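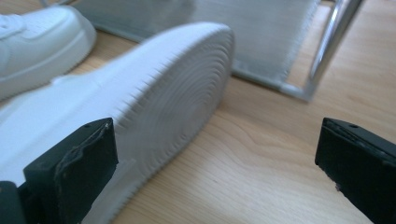
Figure 4.1 A white trainer with its sole turned up, showing the curved ridges of the tread.

Chapter 4
What Does a Label Prove?

Almost everything sold in a shop makes a claim. A shoe is said to be kinder to the knees, a mattress to improve sleep, a breakfast cereal to keep you full until lunch. Some of these claims may be true. The trouble for the buyer is that a true claim and a false one are printed in the same type, on the same card, in the same cheerful colours.

In Chapter 3 we looked at how samples are chosen. This chapter asks what happens next, when the results of a study leave the people who did it and turn into a sentence on a box. You will need the ideas of sample size and comparison group, so go back to Sections 3.2 and 3.5 if they have faded.

4.1 The Kastada claim

Suppose a shoe firm called Kastada puts this on a swing tag: "Proven to cut tiredness in everyday walkers." It sounds like a finding. Read it again slowly and it begins to leak. Tiredness of what - the feet, the legs, the whole person? Cut by how much, and compared with what? An old pair of shoes, a rival pair, bare feet? And who did the proving?

The small print gives a little more. Kastada asked 2,000 customers to fill in a form after wearing the shoes during July, and most of those who replied said they felt less tired than before. The figure of 2,000 is there to impress, and it does impress. But it is the number of people asked. The tag is silent on the number who answered, and a form sent to customers tends to come back from the ones who are pleased, or the ones who are furious.

There are other worries. Everybody who took part had already paid for the shoes. People who have spent a good deal of money on something like to believe it was well spent. They also knew what the form was about, so a person who had never given a thought to tired legs was now being invited to notice an improvement in them. And there was no second group walking the same streets in ordinary shoes. If the weather was better in July than it had been in the months before, or if people were on holiday and sleeping longer, they might well have felt less tired in any shoes at all.

None of this shows that the shoes do nothing. It is a mistake students often make at this point in the course: they find a weak study and announce that the claim is false. A weak study leaves us where we were before we read it. The shoes may help. We have simply not been given a reason to think so.

4.2 Words that do a lot of work

Certain words turn up so often in advertising that it is worth learning to slow down when you meet them. "Proven" is one. In everyday speech it means the matter is settled, but on packaging it can mean that a single test was done and came out the right way. "Up to" is another. A paint that lasts "up to ten years" has kept its promise if it peels after one. "Helps" is perhaps the slipperiest of all, as it is very hard to catch anything failing to help.

Be wary too of the missing half of a comparison. When the Beddoe mattress is described as "more supportive", the sentence stops just where it ought to start being useful.

Pictures and design can also make a claim without stating it. A complicated pattern on a sole looks as though it has been worked out by somebody with a laboratory. It may have been. It may also have been chosen by the people who chose the laces - the pattern alone cannot tell you, and a buyer who feels reassured by it should ask where the feeling came from.

Before you read on

Find a claim on something in your own home. Copy it out exactly, then write down what would have to be measured to test it, and in whom. Keep your notes, as you will come back to them in Section 4.4, after we have looked at the Dedstead water filter trial and at why its 2 sets of results did not agree.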